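Storage and Handling of Cookware in a Small Shared Kitchen
Project report, Group 5, Domestic Product Design module
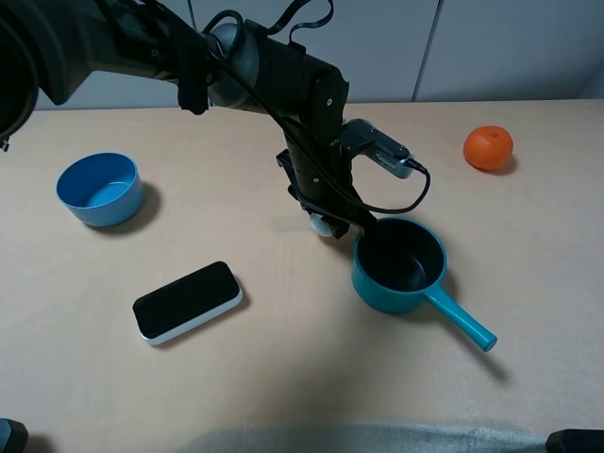
The aim of the project was to find out how much worktop a long-handled pan needs when it is in use, and whether the shared kitchen at Gratlow could manage with fewer or smaller items. Most kitchen planning guides give the diameter of a pan and leave out the handle. The teal saucepan has a round body and a long straight handle which, with the pan set down at an angle, reaches well out across the table towards the lower right. The blue bowl on the left has no handle and takes up its own width only. Both were treated as everyday items, and a mandarin was used as a typical small loose object of the sort left lying on a worktop.

1. Method

Each item was placed on a plain table and its outline marked on paper. Two outlines were drawn for the pan: the body alone, and the smallest rectangle holding body and handle together. The second was called the working footprint. The pan was then turned in steps from parallel with the table edge to 90 degrees, and the rectangle was redrawn with its sides kept parallel to the table.

A short survey was also handed out to the residents who use the kitchen. We received 27 replies. The questions covered where pans are put down during cooking, where they are stored, and whether handles had been knocked in the past month.

2. Results

The working footprint was smallest with the handle parallel or square to the table edge and largest when it lay on the diagonal. This follows from the geometry, but the difference was greater than we had expected. The corners of the rectangle on either side of the handle are too narrow for a second pan. They will take a mandarin or a cup.

In the survey, most residents said they put a pan down at whatever angle it comes off the hob. Roughly half had knocked a handle in the past month. Storage was the more common complaint — the Miettinen cupboard units are shallow, and a pan of this type has to go in sideways, which blocks the shelf for bowls.

3. Discussion

Bowls stack and pans with fixed handles stack badly. A wall rail above the worktop would free one full shelf in each unit. We compared 2 rails, the Hastumari and the Clendberg, on paper only. The Hastumari has fixed hooks, so the spacing cannot be altered to suit wider pans. The Clendberg has sliding hooks but needs a stronger wall fixing, and the wall at Gratlow has not been checked for this.

Detachable handles were considered and dropped. Residents thought they would be lost.

4. Limitations

Only one pan was measured. Lids were left out, although several replies mentioned them. The outlines were drawn by hand and the pencil was not always held upright, so small differences between neighbouring angles should be ignored.

5. Further work

The measurements should be repeated with a frying pan and a two-handled pot. The wall fixing needs to be tested before either rail is ordered.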